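Fake Flowers, Real Vases: My Report on Table Arrangements
Wistwood Design Workshop, second project
Student: Issa Majali

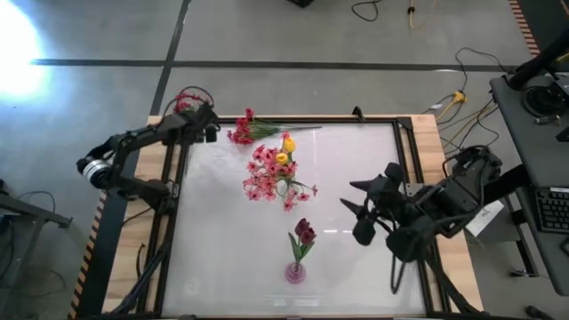
Figure 1. Artificial flowers on the white tabletop, with two dark red tulips in the small pink-purple glass vase.

Okay, so when we got our project topics in September I was hoping for chairs. I got flowers. Artificial ones! I grumbled for a day and then got kind of into it, and by the end I was moving stems around at my kitchen counter at night, so I guess the topic won.

What I wanted to find out

My question was pretty simple: how do you make an arrangement of artificial flowers look good in a small vase? Most of the advice I found is for fresh flowers, where you cut the stem and that's that. With artificial ones you can bend the stems (a lot of them have wire inside) and you usually don't want to cut anything, so you can use them again.

What I worked with

The red tulips were my favorites from the start, mostly for the leaves, which fan out and hide the spot where the stems go into the glass. The pink bouquet is the big one, with lots of little star-shaped blossoms, and it has two yellow tulip heads coming up out of it. Then there's the red-pink spray with the long green stem, which gave me more trouble than everything else put together. I also had a small bundle of red flowers with wiry stems that curl all over the place.

I liked laying things out on a white surface before starting. Colors that seem fine together in a box can look totally different once they're on white. The dark red almost goes brown next to the wrong pink, and I wouldn't have noticed that on my counter at home, which is speckled.

How it went

I made 5 arrangements altogether and kept notes on each one. The first was just the two tulips. It took no time at all and I figured the whole project would be like that. Ha.

For the second one I tried to get the pink bouquet into the little vase too. Way too much! The whole thing leaned, and then it tipped over when I let go. Grażyna Michalski, who was grading our work in progress, told me to try it with the vase empty and the bouquet lying down next to it, so the pink was part of the setting without being in the glass. I thought that sounded weird but it ended up being arrangement three, and it's the one my classmates picked as the nicest.

The long-stemmed spray was arrangement four. I folded the bottom of the stem back on itself so it would sit lower. The first bend was too sharp and left a white crease in the green, so I turned that side to the back. A softer curve works much better, and I'd practice on a cheap stem first.

Number five was the curly red bundle by itself. I spent ages straightening the stems and then Jolanta Stępień asked why I was straightening them. Good question. I curled them back up around a pencil and left them alone.

What I'd change

I'd get a second vase, taller and heavier at the bottom, and try the pink bouquet again. I'd also write down the stem lengths before bending anything. I forgot, so my table of sizes has two blanks in it (sorry, Ms. Michalski).

Thanks to Bożena Wysocka for lending me her floral tape, which I still have and will bring back next class.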